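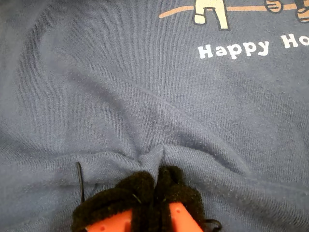
# Chapter 8: Grasping Cloth with a Two-Arm Bench Build

Rigid parts have a fixed shape, and a grasp can be planned from that shape alone. Cloth has no such shape. Its outline changes as soon as the fingers close, and a planner must work from folds, ridges, and edges that did not exist a moment earlier.

This chapter covers a build suited to a home bench or shared workshop. Section 8.1 treats mounting and clamping. Section 8.2 treats finger covers and their effect on friction. Section 8.3 treats the choice between a pinch at a ridge and a pinch at a corner. The joint tables from Chapter 7 are assumed.
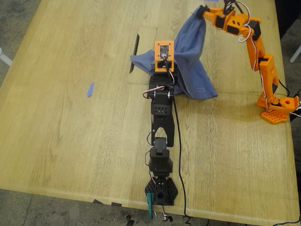
*Reading time: 8 minutes*

## 8.1 Mounting the Arms

Place both bases on the same tabletop. A clamp at the front edge resists the tipping moment when an arm is extended. Route cables so that they do not cross the cloth during a lift.

A corner held high pulls the fabric into a peak. The load on the wrist then depends on how much cloth has left the table, and the torque limit must be set for the full weight of the garment.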